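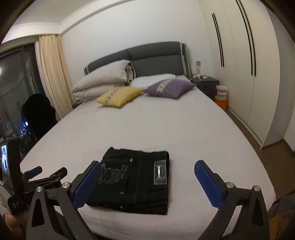 Automation of garment folding in serviced apartments

Automated garment folding in serviced apartments is the use of robots, and of people trained to work for robots, to fold clothes and bed linen in furnished rooms rented by the week or month. Supporters describe it as a way to take repetitive work off housekeeping staff. The record so far is thin. At the sites where it has been tried, much of the folding is still done by people, sometimes with a tool in place of their bare hands.

Background

Folding has been a stubborn job for machines. A towel in a commercial laundry can be fed flat into a folder, but a guest's own clothes arrive in any shape, and a room is a poor factory floor. The bed serves as the work table. Cushions and quilts have to share it with the clothes, and the light changes from room to room. Jeans are treated as a medium-difficulty item: the fabric holds a crease well enough, but waistbands are thick, and rivets, patches and frayed areas give the fingers something to slip on or catch.

Use at Plaltgate

The best-known trial is the one run by Plaltgate, a serviced apartment operator with 789 units, mostly in the town of Rosser. The company signed with the developer Cundeo and announced the program in November 2022. The software, sold under the name Cleltik, was to learn folding from examples recorded by housekeepers. Each worker who joined held a gripper with two padded fingers and folded garments on the bed, one after another, while the movements were logged.

Plaltgate's announcement spoke of "freeing" staff for guest service. It did not say how many hours would be freed, or what guest service would consist of. The first machine was due on the floor the following April and did not arrive. The unit that came later folded shirts and towels in a back room and was not used in apartments.

Recording work

A worker in the recording group was expected to complete 400 folds before being moved to another garment type. Folds that ended crooked were rejected and did not count, a rule that caused more complaints than any other part of the program. Housekeepers pointed out that a crooked fold can be fixed by hand in a second, and that the target took no notice of stiff or bulky fabric. Cundeo later allowed corrections to stay in the recording.

The grip itself takes some getting used to. Two fingers that open and close cannot smooth a sleeve the way a palm does, so experienced folders had to give up habits they had built over years — including the quick flick used to square off a trouser leg. Some found the slower pace restful. Others reported sore thumbs and forearms, and a rest of 15 minutes was added to the middle of each session after a written request from staff.

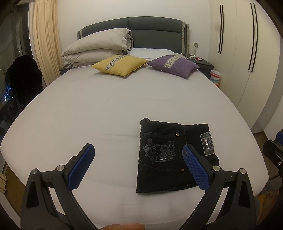 Does the worker decide how a garment should be folded?

In the Plaltgate program, only partly. Cundeo supplied a target shape for each garment type, and the worker chose the order of the folds and where to take hold of the cloth. A finished piece had to match the target shape, even where the housekeeper thought another fold would pack better in a drawer.

Effects on staff

Plaltgate has 50 housekeepers, and their number did not change during the first year. The company presents this as evidence that automation does not threaten jobs. The claim is weak, given that no machine was working in the apartments during that time. What did change was the content of the work. Recording sessions were taken out of ordinary shifts, and the rooms left over were shared among those who had not joined.

Pay was a second point of dispute. Recording was paid at the normal hourly rate, although the recordings could be sold on as part of a product. Staff asked for a share or a skill supplement. Plaltgate answered that folding was already part of the job description. A small supplement was agreed later for people who trained new recorders, and for them only.

Privacy rules were written after the program had started. They bar recording while a guest is staying in the unit and require the worker's face to be kept out of stored material. Whether a person can be recognized by the way they move is not addressed.

Assessment

Published results come almost entirely from Cundeo and concern single garments laid out on a clear surface. They report how often the system finished a fold, and leave out the time spent fetching clothes, turning them right side out and putting them away, tasks that take up a large part of a housekeeper's laundry round. No independent comparison with an experienced worker has been released.

See also

Commercial laundry
Housekeeping
Piecework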